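Search the help pages Search Advanced search

Home and Building > Furniture > Wood finishes and repair

Oil or varnish for wooden tables in a shared reading room

Gromomcombe Reading Room
Posted March 2021

We should be grateful for advice on the surface treatment of wooden tables in regular public use. The reading room has 19 tables of the same pattern, purchased over a period of years, and the tops have been treated differently according to who was responsible for the building at the time. Most were varnished when new. At least five have since been sanded back and oiled, and we hold no record of the product used.

The varnished tops have generally kept their colour but are wearing through along the front edge, where readers rest their forearms. Where the varnish has gone, the wood is grey and slightly rough. The oiled tops feel pleasant and have no worn edge of this kind, but they carry a number of pale rings and several dark spots which do not respond to washing with soap and water.

We wish to settle on one treatment for all the tables and to keep to it. The work would be carried out in May, when the room is closed for the repainting of the ceiling. We have a dry store with windows at both ends in which up to three tables could be worked on at once. The budget is modest and will not extend to sending the furniture away.

We would welcome views on the following points. Is oil or varnish the more suitable finish where hot drinks are permitted? Must the old varnish be removed entirely before oil is applied? Can the dark spots be lifted without sanding the whole top? Readers include schoolchildren, and the smell of any product would need to have gone before the room reopens.

Tags: tabletops, wood oil, varnish, water marks, public rooms

Calloway Joinery
Posted the following day

The choice depends chiefly on how much attention the tables can be given once the work is finished. Varnish forms a film over the wood. It resists spills well while the film is whole, and it requires little beyond wiping. When it fails, however, it fails in patches, and a patch is difficult to repair without the join showing. The front edges you describe are the usual result, and in due course the entire top must be taken back and done again.

Oil lies within the surface of the wood. It gives less protection against a hot cup or a wet glass, and marks will occur. They can be dealt with one at a time by rubbing down lightly and applying a little more oil, and this may be done on a quiet morning by any careful person. For a room in daily use we would ordinarily recommend a hardening oil, provided that someone is prepared to renew it twice in the first year and yearly after that. If this cannot be promised, varnish is the better course.

On your second point, the old varnish must come off completely. Oil cannot enter wood through a film and will remain on top as a sticky layer that collects dust. Work through the grades of abrasive paper in order, always along the grain, and stop at a medium-fine grade. Wood which has been polished very smooth takes up oil poorly. Before sanding, confirm that the tops are solid. If the grain on the face does not continue over the end of the board, the top may be veneered, and it should then be sanded by hand and with great restraint.

The pale rings are likely to be moisture held near the surface and will often disappear in the course of light sanding. Dark spots are another matter. They commonly arise where iron and water have been in contact with the wood – a damp tin or a paper clip left overnight is quite sufficient – and they can run deeper than one would wish to sand. Oxalic acid, sold as wood bleach, will usually lighten them. Treat the whole top and not the spot alone, or you will exchange a dark mark for a pale one. Follow the directions on the container, wear gloves and eye protection, rinse thoroughly, and leave the table to dry for several days before going further. Do not sand a bleached surface until it has been rinsed, and wear a mask when you do.

Expect the colour to deepen under oil. Those who wish to keep a pale timber close to its untreated shade should look for an oil with a small amount of white pigment, and should try it on the underside first.
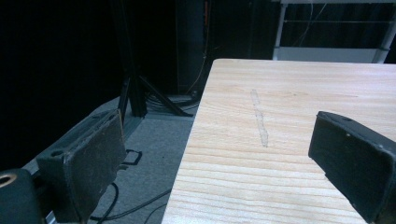
Light-coloured wooden tabletop.

As to smell, allow two weeks with the windows open. The surface may be fit for use earlier, but the odour of a solvent-based oil persists in a closed room. Cloths used for applying oil can heat up and catch fire of their own accord. They must be laid out flat to dry in the open air, or put into water in a lidded metal container, and must never be left in a heap or placed in a waste bin.

Pitell
Posted three days later

Varnish. We had oil in the staff dining room and the tables looked tired within the year. Coasters were provided and were not used.

Juvance Property Services
Posted the following week

We agree in the main with the reply from Calloway Joinery and would add a note on the order of work. Begin with one of the previously oiled tables, preferably the poorest, and carry it through to the final coat before starting on the remainder. The old oil may contain wax, in which case the paper will clog quickly and the top should be wiped with white spirit and allowed to dry before sanding continues.

Apply the oil thinly. The most frequent fault we meet is a generous coat left standing, which dries to a tacky skin and has to be removed. Wipe off everything that has not been taken up after the interval stated on the tin. Two thin coats are normally adequate, with a third along the front edge.

Please also record the product, the shade and the date on a label fixed beneath each table.

Gromomcombe Reading Room

Thank you to all who replied. We shall proceed with oil, beginning with the table nearest the door, and the labels will be prepared beforehand. We have yet to establish whether the two oldest tables are veneered.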